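Damcombe seconds sale: go early, take a bag

I've been meaning to get to the Damcombe factory sale for years and this June I finally made it. What a morning! Doors open at 8 and I was in line by half past seven with Harriet Park, who has been going since before they had a parking lot. The line was already past the loading dock, but it moves fast once they let people in.

You pay $2 at the door and get it back if you spend anything. Everything is seconds, ends of lines and returned stock from the kitchen and homeware side. The prices are on colored dots, with a chart on the wall to tell you what each color means. Take a picture of the chart on your phone. I didn't, and I walked back to it so many times that a man stacking casserole dishes started calling out the prices for me.

There's a bakery counter inside the main door as well, and I'd say eat first – it gets packed by ten and the coffee runs slow.

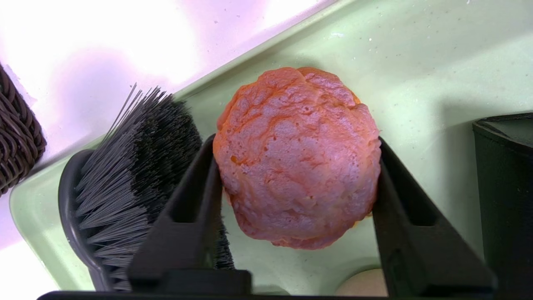

Crackled crust, orange going on pink.

The first hall is the big stuff: pans, dish racks, storage, table linen. Discounts were up to 70 percent on the Kazmi pans, and the flaws took some finding. Mine has a small scratch under the handle. Harriet got a full set of mixing bowls with one lid missing and was delighted, as she never uses the lids anyway.

Small utensils are sold by the scoop from deep bins, so you have to dig. I love this part. You find six of the same bottle opener and then, right at the bottom, a really good peeler.

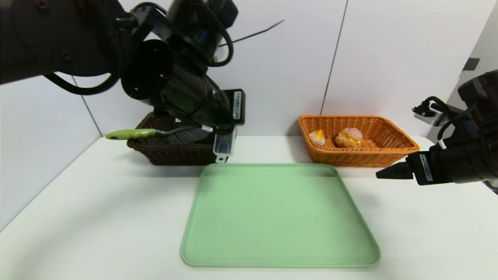 The factory tour

I nearly skipped this and I'm so glad I didn't. It's free, it leaves from the back stairs, and Svetozár Kratochvíl took our group through. He has worked on the glazing line for most of his life and he'll answer anything. The part I keep telling people about is the sorting bench, where each plate gets tapped and listened to. A cracked one sounds flat even when you can't see a mark on it. He let us try, and I got two wrong.

He also told us how the seconds get their dots. It goes by the type of flaw, so two plates that look the same on the shelf can be different prices, and it pays to check the whole stack.
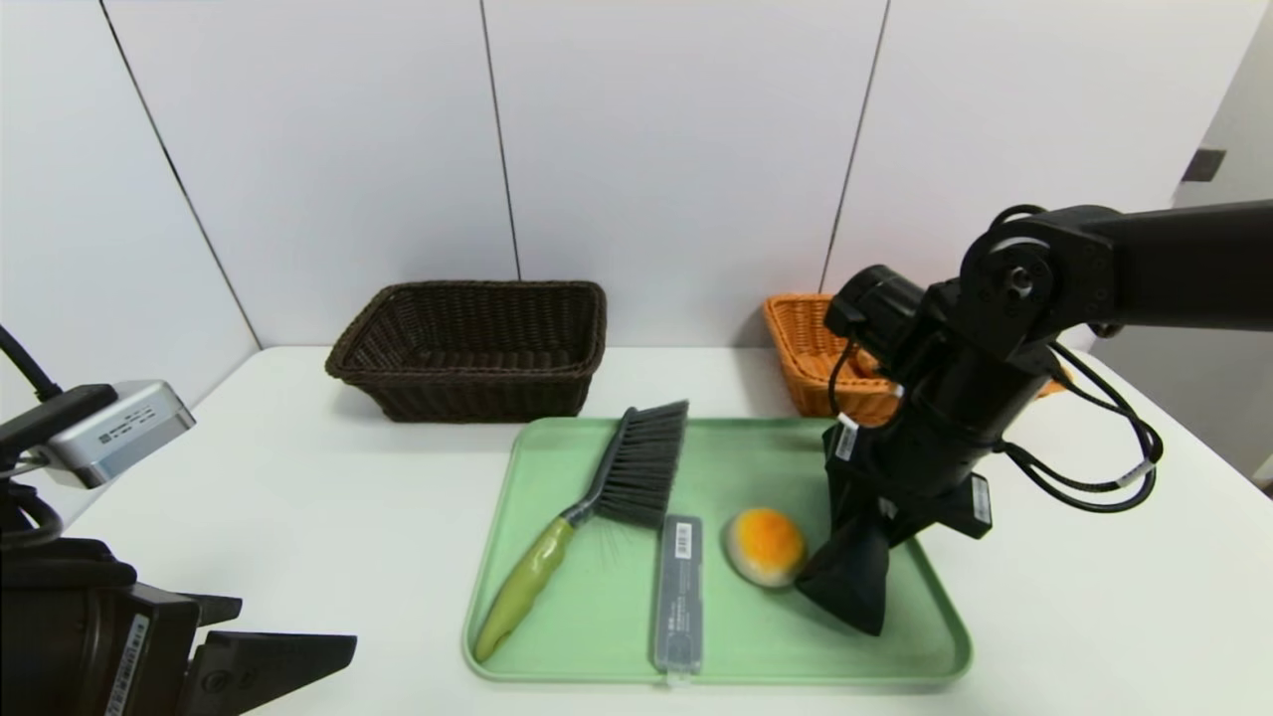 After the tour I went back through the first hall and did exactly that. Four dinner plates from the cheaper dot, no visible difference, and I've eaten off them every night this week.

Cards are fine at the main registers, cash only for the bins. Bring your own newspaper for wrapping. The bus from Otthorpe stops at the gate, but there's a long gap after lunch, so look up the times before you go. The next sale is in the fall and Harriet is already saving me a place in line.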